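Flendelus sim kit, club license. Quick review before finals eat me

Bought for our robotics club in May, 300 dollars, 11 students on it so far. Short version: good, get it, skip the printed manual.

Setup was quick on the newer laptops. The older ones choke. Arm moves smooth, joint limits make sense, and the bathroom room is the one the kids keep asking for. Grasping is fussier, gripper closes too early if you leave the defualt speed on. Turn it down to 6. Noman Farooqui on our team found that one, took him a whole evening.

Bad stuff: shadows too dark on the floor, can't rename saved runs, support is slow. Would of liked a team login too.

Four stars. Renewing next year if the price holds. 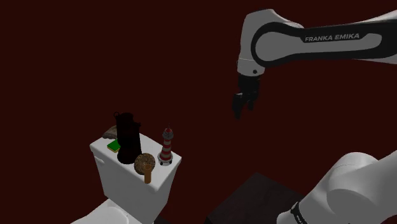
Oh and export your runs before you update, we lost a weeks worth.

Recent reviews
Dolemier starter gripper
Bajwa servo tester
Guletti club bench, 124 cm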